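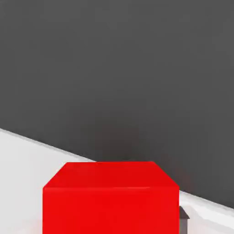 *Red cube, top and front faces*

**Ticket 454 – party booking form sends two confirmations**

Hi Kirsten, me again! So the booking form on the Plomach Parties page is still doing its double email thing. A mom booked the magic and balloons package for her son's birthday on Friday and got two confirmations, one saying 2 pm and one saying 3 pm. She rang me in a bit of a panic (fair enough, she had 20 kids coming and a cake to time) and I told her to go by the first one.

What I've tried so far:

- Cleared the cache on the laptop and the tablet. No change.
- Made a test booking as myself for the puppet show. Two emails, an hour apart on the start time, both with the right address and the right deposit.
- Same test with the disco package. One email! So I got excited, did it again, and got two.
- Turned off the text reminders. Still two.

I did notice the wrong time only shows up if I pick the date from the little pop-up calendar. If I type the date in by hand I get one email, with the right time on it. I've done that four times now and it's held up every time.

Kamrul had a look over lunch and thinks the calendar is still on the old clock setting from before we moved the site to Zindow. He didn't want to touch it without you – last time he did, we lost the face painting page for a whole afternoon.

**Update, 4:40 pm:** Kirsten switched the old calendar off and I ran three more tests, all with one email each and the right time. Yay! The pop-up looks plainer now but I can live with that.

Still open: 14 of the December bookings went through the old calendar, so I'm phoning those families myself to check start times. Please leave the ticket open till I'm through the list.

– Sewwandi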